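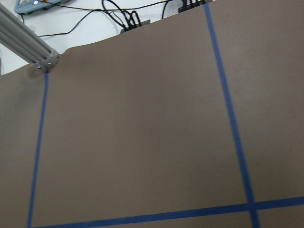 Fig. 1. Blue painter's tape on brown paper: two long lines and a cross line.

Working Surfaces, Session 2: The Taped Grid
Bradosgate evening course in sorting and layout
Notes by Güven Kahraman, revised 3/6/26

Last session was all about choosing a table. Tonight we cover it and divide it up, and I have been looking forward to this one since February! A sheet of paper and a roll of tape will give you a surface you can sort on, lay out on, write on and then throw away. I have used one for seed packets, for printers' type, for broken tile, and once for the whole contents of a sewing cabinet (more on that below, it was a wonderful mess).

Terms for tonight

Ground: the paper that covers the table.
Line: one strip of tape, laid in a single pull.
Crossing: where two lines overlap. You get two layers of tape here and the blue looks deeper.
Cell: the paper enclosed by lines. Cells along the outside may be closed on one side by the edge of the paper instead of by tape, and we call those open cells.
Row: cells side by side between the same two cross lines.

1. The ground

Use heavy paper off a wide roll, one piece if you can manage it. A seam down the middle will catch every small thing you slide across it. Plain brown is my favorite by a long way. White paper glares under ceiling lights, and pale objects vanish on it. On brown you can see ivory buttons, brass, glass, thread, nearly anything apart from cardboard and certain nuts.

Roll the paper out with the curl facing down and leave it alone while you get the tape ready. Smooth from the middle toward the edges with your forearm. Your far edge is going to wave a little. Let it! Students lose a quarter of an hour chasing that edge, and you are never going to put anything there. What you do want to chase is a wrinkle running through the middle of a cell.

If anything is fixed to the table, such as an upright or a clamp, bring the paper up to its foot and stop. Don't tuck it under. A small ripple at the base is fine.

2. The lines

Painter's tape, please, in a color that you can tell from the ground in a half second. Masking tape on brown paper is a misery by the end of an evening. Blue is what we stock, and it peels off again if you catch a mistake early.

Order of work:

Mark both ends of every line in pencil before you tear any tape.
Lay the middle line first, then work outward to both sides.
Stick down the far end, walk the roll back toward yourself, hold the tape just above the paper, pull it snug, and lower it in one go.
Rub down with a thumb, starting at the middle.
Cross lines come last, over the top of the long ones.

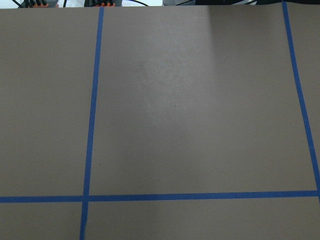

Run every line past its crossing and keep going. A line that stops exactly at a crossing lifts at the end within a day, and then somebody's sleeve takes it up altogether. Running through also gives you clean corners without any cutting. Put the knife away, you'll only go through the ground.

Do your edges look slightly uneven? Good, you laid them by hand. We are sorting, and a cell that is a hair wider at one end holds just as many buttons.

3. Trust the ruler, and be suspicious of your eye

Everybody gets caught by this one. You stand at the near side of the table, look down your long lines, and they seem to lean in toward each other at the far end. So you peel one up and "fix" it, and now it really is crooked. Parallel lines seen from one end always appear to draw together with distance. Measure between them near you, then measure between them at the far side. If the two numbers agree, leave the tape where it is.

Try it tonight in pairs: one person at the near edge, one at the side, both sketching the same cell. Then swap sketches. I love doing this exercise, the two drawings hardly look like the same piece of paper. Remo Kälin kept his from last term and it is pinned up by the door, along with Joaquín Cáceres's from the other side of the table.

4. How many cells?

Fewer than you think. A row of four across the middle is a comfortable working row for one person, with spare cells behind it and in front of it for whatever doesn't belong anywhere yet. 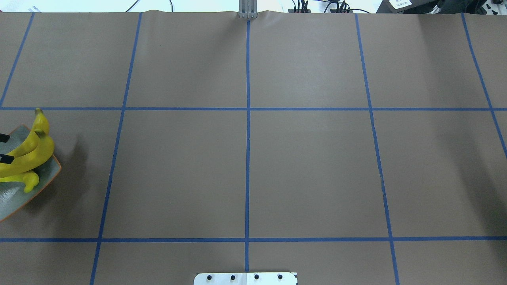

Keep the middle row for live sorting only. Finished groups move to the back, unknowns come to the front, where you will be nagged by them. Tools, lamps, cords and paperwork stay off the ground completely. If you want labels, write straight on the tape with a soft pencil.

The sewing cabinet, then. It came to us from Castholm with an inventory reading 3,000 pieces. Emiliano Navarrete and I sorted it over two evenings on a grid just like tonight's, and the true figure was 2,596. The difference was almost all hooks and eyes, entered once as pairs and again as singles. We would never have spotted it in boxes! Spread out in cells it jumped at us.

For next time

Lay a grid at home, any table, at least one full row.
Measure each long line at both ends and bring the numbers.
Read the Hsiao handout on sorting by size before sorting by kind. Baltasar Zúñiga disagrees with nearly all of it and will be here to argue.
Bring a jar of mixed small things, the more mixed the better.

Spare tape is in the second drawer. Please put the roll back with the end folded over.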